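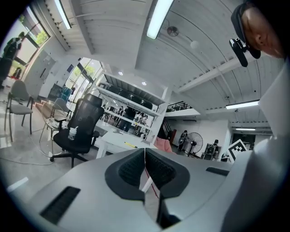 Abb. 1: Der Arbeitsraum mit Deckenleuchten, Ventilator und Fenstern.

Kursunterlage Praveo, Einheit 9
Büromaterial am Tisch: Licht, Fläche, Ablage

Diese Unterlage gehört zum zweiten Teil des Kurses. Wer den ersten Teil nicht besucht hat, soll bitte zuerst die Liste der Begriffe lesen, weil ich sie nicht noch einmal erkläre.

1. Der Raum

Bevor wir über den Tisch sprechen, sprechen wir über das Licht. Ein Arbeitsraum hat meistens zwei Arten von Licht, das Tageslicht vom Fenster und das Licht von der Decke. In Abb. 1 sind beide vorhanden. Bei glatten Tischen macht die Leuchtstoffröhre einen hellen Streifen auf der Platte, und kleine Teile aus Metall sind in diesem Streifen schlecht zu erkennen. Man stellt den Tisch deshalb so, dass die Röhre seitlich vom Sitzplatz ist.

Zum Boden: Kabel werden vor der Übung an die Wand gelegt. Stühle, die nicht gebraucht werden, kommen an die Seite. Auf den Stühlen soll man nichts ablegen, was später auf dem Tisch gesucht wird.

2. Die Fläche

Wir teilen die Tischplatte in zwei Zonen. Die vordere Zone ist für die Arbeit, die hintere Zone ist für Sachen, die warten. Ein geschlossenes Heft gehört zum Beispiel nach hinten. Es wird erst geholt, wenn man schreiben möchte.

Das Cuttermesser hat eine eigene Regel. Es liegt nie unter Papier. Wenn man es aus der Hand legt, ist die Klinge ganz eingezogen und die Spitze zeigt weg vom Körper. Beim Weitergeben an eine andere Person legt man das Messer zuerst auf den Tisch, und die andere Person nimmt es dann selbst.

Abb. 2: Gelbes Cuttermesser, Foldback-Klammer und Buch oder Heft am weißen Tisch.

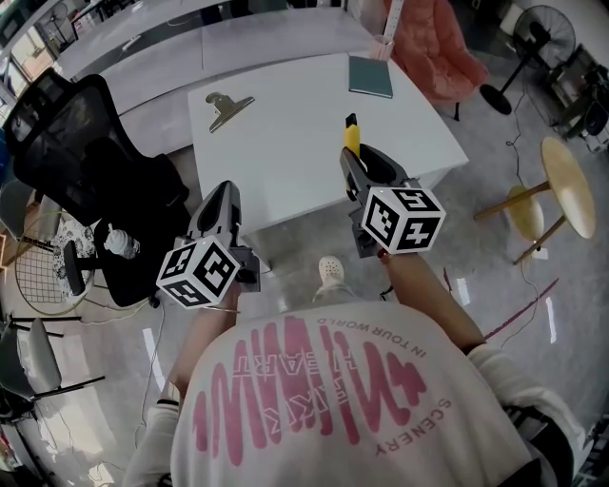
Im Forum von Flaldale kam dazu der Einwand, für Klammern brauche man überhaupt keine Zone, man solle sie einfach alle am Heft festmachen, dann gehe keine verloren. Ich habe darüber nachgedacht. Für eine einzelne Klammer ist es ein guter Vorschlag. Bei mehreren Klammern wird das Heft aber dick an einer Seite und lässt sich schlecht stapeln.

3. Die Ablage

Nach der Übung wird in dieser Reihenfolge aufgeräumt:

Cuttermesser in das Fach mit Deckel
Klammern in die flache Schale
Hefte mit dem Rücken nach links in den Schrank
Tisch mit trockenem Tuch abwischen

Die Fächer sind nach dem System Dramunel nummeriert. Das Messer hat die Nummer 276, die Klammern haben die Nummer 2448. Bitte die Nummern nicht überkleben, auch wenn sie nicht mehr schön aussehen.

Aufgabe bis zur nächsten Einheit: Zeichnen Sie Ihren eigenen Tisch von oben und tragen Sie die 2 Zonen ein. Eine Skizze mit Bleistift genügt. Die Blätter sammle ich am Anfang der Einheit ein.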